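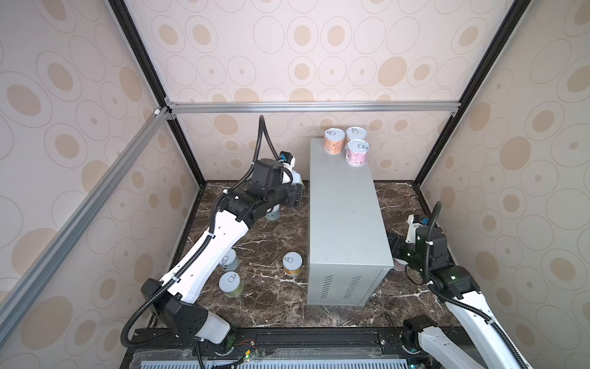 ## Skallgate: what people remember

For my local history project I picked Skallgate, the five streets behind the old harbour wall in Cestham. My gran grew up there, so I had a head start (and a steady supply of biscuits).

I talked to two former residents properly, with a recorder, and had shorter chats with a few more at the library. Ariel Javier lived over the Quiambao bakery until the clearances and can still name every family on the stairs — I checked her list against the rent book and she only got one wrong!

The rent book has 603 entries and took me most of February to type up. The handwriting is awful. I still can't tell if Lastik was a surname or the name of the cobbler's shop, as it's written both ways.

The thing I loved most was the washing lines. Everyone brought them up, even people who left over 40 years ago, and they all disagreed about who was allowed to use the one by the pump.

Next I'd like to draw a map with the shops on it, using Ariel's list and the rent book together. Gran wants the pump in the middle.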